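Keeping the Urio Bottle Cell Running: Setup, Upkeep and One Repair
Project report, Kheri Mohamedi
Automation lab, Usville

1. What the project was supposed to be

The project sheet I was handed in September asked for "a evaluation of autonomous beverage handling." I have ended up writing mostly about a vacuum line, a camera bracket and a calibration routine. I think that is a fairer account of the machine than the one on the sheet.

The Urio cell is a six-axis arm on a fixed steel base, with a suction and finger gripper made by Lavora, one overhead camera, one wrist camera, and a section of store shelving bolted to the floor in front of it. It picks drink bottles out of a crate and stands them on the shelf. Zender, the firm that put the cell together, rates it at 2000 picks between services. I will come back to that number, as I don't believe it applies to anything we did.

2. The cell as I found it

The cell had been standing idle over the summer. The arm powered up without faults and homed correctly. The gripper did not hold vacuum, the wrist camera gave a picture that was sharp on one side and soft on the other, and the calibration file on the controller belonged to a bracket that was no longer fitted. There was a printed checklist in the cabinet door with every box ticked and no initials.

I started with the setup chapter of the Zender manual. It is a clear piece of writing, but it assumes that the shelf is empty, the floor is matte and all the bottles are the same. A store is a different place. Even a short stretch of a drinks aisle mixes clear water bottles, dark liquids, bright soft drinks and big jugs with carrying handles, and the lower shelf has a lip in front of it that anything going in has to clear.

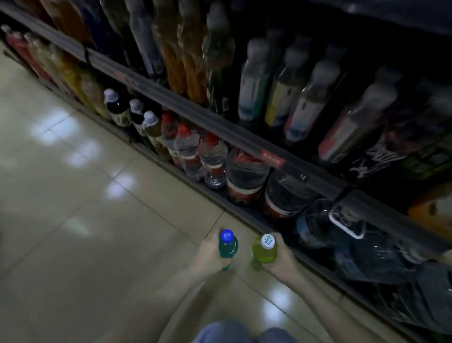
Figure 1. Two bottles held upright beside the beverage shelves, one with a blue cap and one with a white cap.

The figure is useful for seeing what the cell is being measured against. A person can keep one bottle in each hand, upright, and the difference between the two caps is of no interest to them. To the Urio it matters a great deal. Its bottle finder looks for the cap first, from above, and estimates the body from there. The shiny tile is the other thing to notice. Overhead lights come back off it as hard white spots, and a white spot on a beige floor is not a bad match for a white cap if you are a detector with a loose threshold.

3. Setting up

3.1 Base and shelf

I checked the base bolts with a torque wrench and found one of them loose. I do not know how long it had been like that. After tightening, I repeated the touch-off at the corners of the shelf and the readings agreed with each other, which they had not done before. Anyone using earlier results from this cell should keep that in mind, my own first week included.

The lower shelf lip needed its own entry in the collision model. The model supplied had the shelf as a flat board. With the lip missing, the arm planned a nice low path and would have knocked the bottom of every bottle on it. I caught this in simulation and only because I had measured the shelf out of boredom while the controller updated.

3.2 Cameras

The soft side of the wrist picture came from a lens ring that had worked its way around. I refocused it and locked it with the set screw. The overhead camera was fine, apart from its exposure, which had been left on automatic. On automatic, the glare off the floor tiles we laid under the shelf pulled the whole picture dark and the underside of the upper shelf went to black. I set the exposure by hand and hung a strip of diffuser under the nearest light fitting.

Did this cure the false caps? Partly. They became rare with the room lights alone. With afternoon sun through the high windows they came back, and I have no fix for that beyond a blind. The manual describes the detector as "lighting independent." I would strike that phrase.

3.3 Gripper

The Lavora gripper has a suction cup that takes the cap and two soft fingers that close on the neck. The supply pressure was right, so the leak was downstream of the valve. See section 5.

4. Looking after it

The manual's maintenance table goes by pick count. That suits a bearing. It suits a suction cup badly, as the cup picks up dust and drink residue standing still as well as working. I moved to a short routine before every session:

Wipe the cup with a damp cloth and dry it.
Look through the filter bowl for water.
Run the arm to the reference pin and read the offset.
Take one overhead picture of the bare shelf and compare it with the saved one.
Write the offset in the log, even if it is the same as last time.

It takes less time than the controller does to boot. The last item is the one people skip - I skipped it twice myself and regretted it both times, because the offset creeps. A single reading tells you very little. A column of them showed me the wrist bracket was moving slowly in one direction, and I would not have believed that from feel.

As for the 2000 picks, our cup began to slip on ribbed caps long before we got anywhere near that. I asked Zender how the figure was reached and was told it came from their test stand, with one type of cap. I have no reason to doubt it. I simply don't see what it says about mixed stock.

5. The vacuum repair

I wasted most of a morning on the cup itself, replacing a part that was in good order. The proper approach, which I should have followed from the start, was to close off the line in stages working back from the gripper. With the line plugged at the wrist the vacuum held. With it plugged at the cup, it did not. That left a short length of hose which runs around the last joint.

The hose had a split on the inside of the bend, closed when the wrist was straight and open when the wrist turned. That explained why the cell had passed its static vacuum test. I cut a new length, a little longer than the old one, and routed it with a wider loop held by a clip on the bracket. The clip is a printed part and I expect it to break. The file is in the project folder.

After the repair I ran 40 placements onto the middle shelf, using two types of bottle. None was dropped in carrying. Two were set down leaning against a neighbor and had to be righted by hand, and I have counted those as failures although the software did not. It logs a success as soon as the gripper opens.

I then ran 20 placements onto the lower shelf. These were slower, and the arm stopped several times on collision warnings near the lip. I left the margin as it was. Making it smaller would improve the numbers and, in my opinion, nothing else.

6. What I would not claim

I would not claim that the cell can stock a drinks aisle. It can put a small range of bottles on a known shelf, in controlled light, with someone nearby who has cleaned the cup. The large jugs were left out entirely. The fingers do not open wide enough for the handle and the arm's payload is marginal for a full one.

I would also be careful with any comparison against hand work. I was asked for one and have left it out. The timing depends so much on where you start the clock (is the cleaning included? the recalibration?) that I could have produced whatever ratio was wanted.

7. Left for the next student

The bracket still creeps. My guess is the two screws at the back, which are short for the thickness of the plate, but I ran out of time to test it. Longer screws are in the drawer under the controller. The window needs a blind. The success check in the software should look at the bottle after release, and the wrist camera is already pointing the right way to do it. The old calibration file has been moved to the archive folder and should stay there.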